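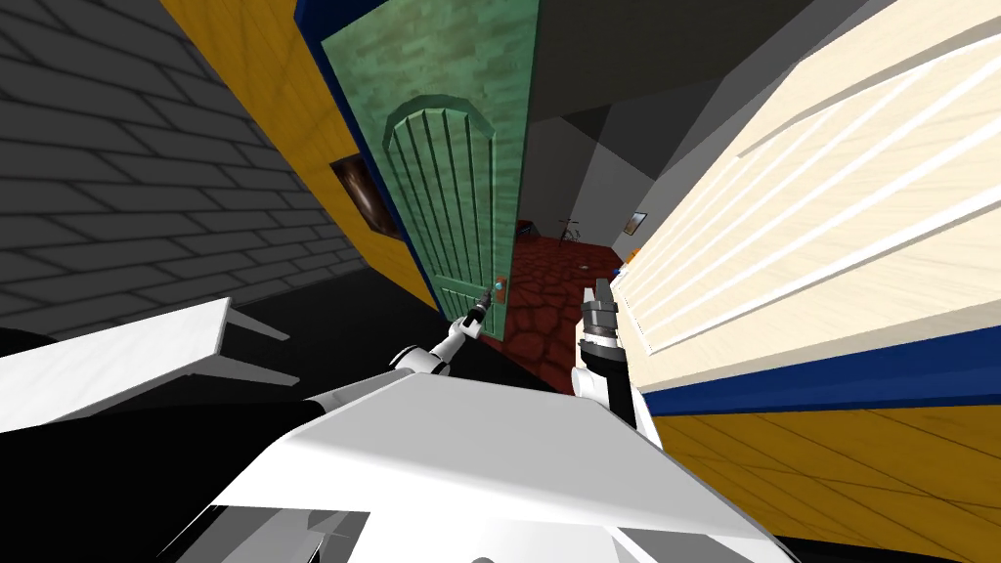 We are moving my mother's furniture out of a house she has had since before I was born and into the ground floor of ours, and I need a reliable method for deciding what will go through the doors before the lorry is booked. The removal firm (Zekari) has asked for "clear opening widths" for every doorway on the route. My understanding is that the frame-to-frame figure is the wrong one to give. Take the green door at the end of the hallway: it is only partly open, and the handle is on the side you would be walking past, so the usable width is less than the hole in the wall. Do I measure with the door as far open as it will go, or with the door off? The item that matters is a one-piece oak wardrobe by Eichhorn. It does not come apart.

Posted by ahellwig, 12 Apr 2022

Share (2)

We use cookies to remember your login and to measure traffic. Accept / Manage settings

r_froehlich wrote:
Give them both figures and label them. Door on: open it as far as it goes, then measure from the face of the door to the stop on the opposite jamb, at three heights. Use the smallest. Then measure again to the tip of the handle. Door off: stop to stop, again at three heights. On ordinary butt hinges the second figure will be larger by the thickness of the leaf, plus whatever the handle was taking. In our last house that came to 40 mm per door, and it decided whether my father's bureau went in.

Jocelyn C wrote:
I don't agree that width is the thing to settle first. With a wardrobe the limit is nearly always the turn. If the hall is short and the doorway is in a side wall, you need the hall width, the doorway width and the depth of the piece, and you need to know whether it can travel upright. If it has to be tipped, the diagonal comes into it. We had a dresser that cleared every door in my parents' place and could not get round the bend at the bottom of the stairs. It is still there. The buyers kept it.

ahellwig wrote:
The hall is straight and the wardrobe would go in end-on, so there is no turn until it is inside the room. Ceiling height is fine for carrying it upright. I had not thought about the diagonal for standing it up again.

r_froehlich wrote:
Jocelyn, agreed for corners. She said doors on the route, so I answered on doors.
For standing it up: take height and depth, square each, add them, square root. If the result is less than the ceiling height you can tip it upright on its bottom edge. Measure the ceiling where you intend to do it. Old ceilings are not level, and light fittings count.

vciobanu_moves wrote:
I did surveys for a removal firm for a good while. Points from that side:
- Ask Zekari whether they will take doors off. Many crews won't unless it is written on the job sheet, and some won't touch painted-over hinge screws at all.
- Measure the wardrobe at its widest moulding. The cornice is usually the widest part and people measure the carcass.
- Add the blankets. Padding on both sides eats into your margin and nobody's tape includes it.
- Get the weight if you can. A solid one-piece wardrobe can surprise you. The worst I surveyed was 280 kg and needed four people and a board over the threshold.

Hoi-yan T wrote:
Has anyone asked your mother whether she wants it? I don't mean that rudely. We spent weeks getting my grandmother's sideboard into the flat in Pirley and she would have preferred the space.

ahellwig wrote:
She has been asked. The wardrobe is the one thing on her list. The dining table was mine and she has told me to sell it.

Jocelyn C wrote:
Then I would still check the window as a fallback. If the room has a sash, the whole opening may be larger than the doorway once both sashes are out. You would want a joiner for that.

vciobanu_moves wrote:
A window lift is a separate line on the quote and often a separate insurance declaration. Get the door figures first. Lift-off hinges are worth checking for too: if the pins are exposed and the knuckles part, the door comes away without a screwdriver.

ahellwig wrote:
Measured this evening. Doors off, the wardrobe passes at the cornice with 2 cm to spare on the narrowest one, before blankets. Doors on, it does not pass. Tipping diagonal is under the ceiling height with the light fitting taken down. I have asked Zekari to put door removal on the job sheet, reference Grikovgate 3401, and will see what they say about the padding.

r_froehlich wrote:
Use thin blankets at the cornice and card on the jambs. Take the architrave pins out of the calculation, they always stick out further than you expect.

9 replies · 2 shares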